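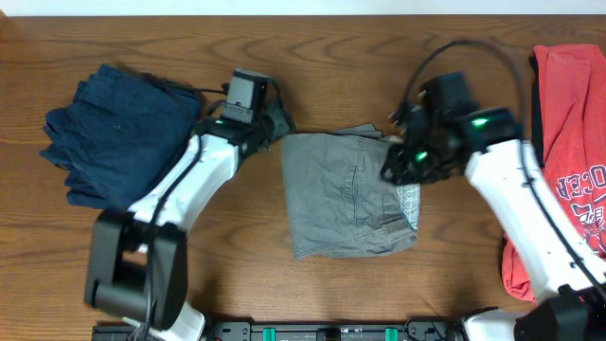 Section 2. Planning and budgeting before you order

Read this section before you request a quote for the Trurka two-arm folding station. It covers the table, the floor space and the costs that are not in the base price.

2.1 Decide what the station will fold

1. List the garments you handle in a normal week. Shorts, T-shirts and denim should be listed separately.
2. Mark any item with a mesh lining, flap pockets or a large print. Loller prices the set-up visit by the number of garment types, and lined items count as a separate type.
3. Send the list with your quote request. Quotes prepared without a list are estimates only.

Note: Start with no more than 4 garment types. More can be added later at the hourly training rate.

2.2 Check the table

1. Measure the table you plan to use. The mounting rail runs along the front edge and both arm bases fix to it, so that edge must be straight and clear of drawers.
2. Confirm the top can carry 58 kg along the front edge.
3. Allow 100 mm behind the rail for cable runs.

A wooden top is fine, and a visible grain does not need to be covered. If your own table passes these checks, leave the Arboleda bench off the order. It is the most common item returned to our Nunport warehouse, and the restocking fee is not refunded.

Caution: Do not fit the rail to a folding or wheeled table.

2.3 Work out the full cost

1. Start with the base price on your quote. It includes two arms, two grippers, the rail and one wrist camera per arm.
2. Add freight, the set-up visit and any electrical work.
3. Add some $2000 for the first year of spare gripper fingers and cables. Heavy denim wears fingers faster than light cotton.
4. Add staff hours. A person still has to load garments and clear the finished pile.

Note: The service plan is optional in the first year and must be chosen before delivery if you want the lower rate.

2.4 Place the order

Send the completed planning sheet to Erlinda Pangilinan in sales. Questions about power or table strength go to Gerardo Tolentino. Prices in this section apply to orders received after September 16, 2024.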